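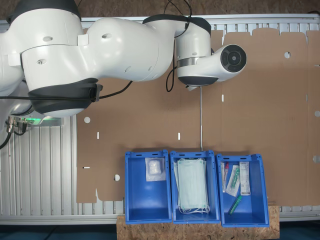
05/03/2019

**Avby Public Library to extend evening hours at two branches**

The Avby Public Library will keep its Central and Ejigu Street branches open until 9 p.m. on weeknights, following a decision by the library board. The new schedule takes effect with the start of the summer reading program and will remain in place through the end of the budget year.

Both branches currently close at 7 p.m. A survey of cardholders carried out in April drew 165 written responses, of which 84 asked for later closing times. Other requests concerned parking at Central, the condition of the study rooms, and the loan period for new fiction.

"Many of our patrons finish work after six and have children to feed before they can think about a library visit," said Corina Riedl, director of the library. "The present hours do not serve them well."

Staffing for the added hours will come from existing positions – morning shifts at Central will start later, and the branch will open at 10 a.m. instead of 9 a.m. Opening time at Ejigu Street does not change. Reference service will be offered until 8 p.m. at both locations. Checkout, returns and public computers will be available until closing.

The Zimosik branch is not included. Its lease limits evening use of the building, and talks with the owner are continuing, according to Hannelore Ammann, who manages branch services.

Weekend hours remain the same at all locations. Items on hold will be kept for seven days, as before, and the book drop at Central may be used at any time. Meeting rooms can be reserved for the later hours at either front desk. Groups with a standing reservation do not need to apply again unless they wish to change their time.

Printed schedules are available at all branches.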